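Search the help pages
Search
All topics

Re-covering the felt front on a small wooden-framed box

I have a small box, red felt on the front, with pale wooden strips round the edges and a round wooden knob in the middle. It lives on a white table with a bowl, a cup and the blocks my daughter plays with, so it gets handled daily. The felt has gone bobbly around the knob and has started to lift along the bottom strip. I bought a sheet of replacement felt from Trollitz, slightly heavier than the original as far as I can tell.

Two things I would like to know before I take it apart. Can the strips be removed without splitting them, or should I cut the old felt out and tuck the new piece in behind? And which glue will hold felt to bare wood without soaking through? I tried ordinary PVA on an offcut and it left a dark patch on the face side.

The knob turns freely but does not come off. I have not forced it.

Posted by Flustness, Oct 2, 2024

Wanda Schumacher

Take the strips off if you can. Tucking felt in behind fixed strips looks acceptable for a few weeks and then creeps out at the corners, particularly with heavier felt.

Start with the knob. If it turns without unscrewing, the screw behind it is turning as well. Open the box and look at the back of the front panel. There should be a screw head in the middle, possibly under a paper or felt disc. Hold the screw still with a screwdriver and turn the knob anticlockwise. If there is no screw head the knob is on a glued dowel, in which case leave it and cut the new felt with a hole and a single slit running straight down to the bottom edge. The slit closes up well enough if the blade is sharp.

For the strips, find out first whether they are pinned or only glued. Draw a magnet along each one. If it catches, there are pins. Either way, score the joint between strip and panel with a craft knife, then work a thin palette knife in from one end and move along a little at a time. Do the bottom strip first, as yours is already lifting there. Number the backs in pencil as they come away. 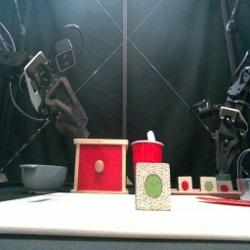
Old felt normally peels off in one piece, leaving fluff and a crust of glue. Scrape the crust dry. Do not wet it, or the grain will rise and you will see every ridge through the new felt. Finish with 100 grit paper on a flat block, then vacuum.

On glue, the dark patch means too much PVA or PVA that was too thin. Use a thick tacky fabric glue, spread on the wood only with a piece of stiff card, and leave it to stand for a few minutes before laying the felt. Press from the centre outwards with a dry hand. Cut the felt 15 mm oversize all round and trim it once the glue has set - around 12 hours in a heated room. Trim so that the felt runs under the strips but stops short of their outer edge, otherwise the strips will not sit flat.

Refit the strips with a thin line of wood glue and hold them with masking tape. Clamps are excessive on something this size and tend to mark soft wood. Knob last.

Wukow

double sided tape. did mine with the wide stuff from the carpet aisle and its still on. didnt take any strips off either, just cut round the inside with a scalpel

Wubshet

Carpet tape will hold, but it is a nuisance to remove the next time and the edges pick up dust. I would follow Wanda's method with one change. Iron the new felt before cutting, on a low setting and through a cotton cloth, and let it cool flat. If it has been folded in a packet, the crease will otherwise show across the front. Test a corner first if the felt is acrylic, as it can go shiny.

Check the thickness as well. If the replacement is much heavier than the original, the strips will stand proud and the mitres at the corners (if yours has mitres and not butt joints) will open slightly. A 20 mm square of each, pressed side by side under a ruler, is enough to compare them. If there is a clear difference I would send the sheet back and get a thinner one. Sanding the backs of the strips to make up for it is possible, but it is difficult to keep them even.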